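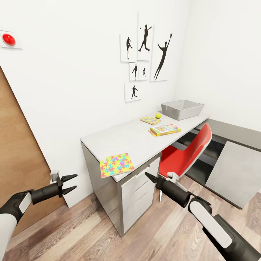

The practice office in the simulator, with the left gripper open and the desk in reach.

Setting Up Your First Reach Planner in a Simulated Office

By Milagros Segura
30 April 2021

Print this page | E-mail this page

If you've gotten as far as loading the office room and seeing both arms come up, congratulations, because that first load is where most people lose an afternoon! This page picks up from there and walks you through getting a planner to send one gripper toward the desk without brushing the furniture on the way.

Before you start, save a copy of your room file. I know, I know, but Dale Lemieux and I once spent the better part of a December evening rebuilding a room we had overwritten, and I would like to spare you that.

1. Open the Bremmont planner and load the room. Turn on the collision view, so you can see the simple shapes the planner uses in place of the full models. The desk, the drawer cabinet and the chair should each have their own shape. If the chair has been swallowed up by the desk's box, split them now (right-click, then Separate).

2. Set the safety margin to 30 millimeters. You can shrink it later, once things are running nicely. A big margin around a chair tucked under a desk closes off the whole space in front of it, and the planner will simply tell you "no path" and leave you scratching your head.

3. Pick one arm and park the other. Parking is only a matter of locking the joints in the side panel, and it makes the search a great deal faster.

4. Place a goal a little above the desktop, well clear of the puzzle boards and the ball. Give the planner 40 tries. Press Plan, and then play the path slowly before you let the arm follow it.

5. Now switch to the wrist view and move the gripper over open floor. Leave the fingers wide apart and check that both of them show up, one on each side. A finger missing from the view usually means the camera offset was typed in with the wrong sign (I do this constantly). Look for the cabinet and the chair legs too, and compare where they fall with the collision shapes. Shiny spots on the floor can fool a depth filter, so set yours to ignore any patch brighter than 98 percent.

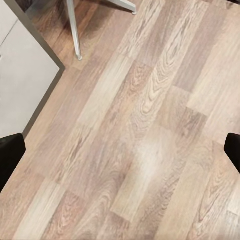
Why does my planner give me a different path every time, even though I haven't changed anything?

It samples at random, so each run explores the room in its own order. Type any number you like into the Seed box (I use 155) and you'll get the same path back until you change the room or the goal.

6. Save the working path under a new name and write the seed and the margin in the notes field. Then unlock the second arm and run step 4 again with both free. Expect it to take longer, and go get yourself a coffee while it thinks.

Related items
Naming Your Joints So Others Can Read Them, by Garnet Gosselin
Collision Shapes for Drawers and Doors
Moving a Room File from Grusico to Bremmont
Tuning a Depth Filter, by Manon Simard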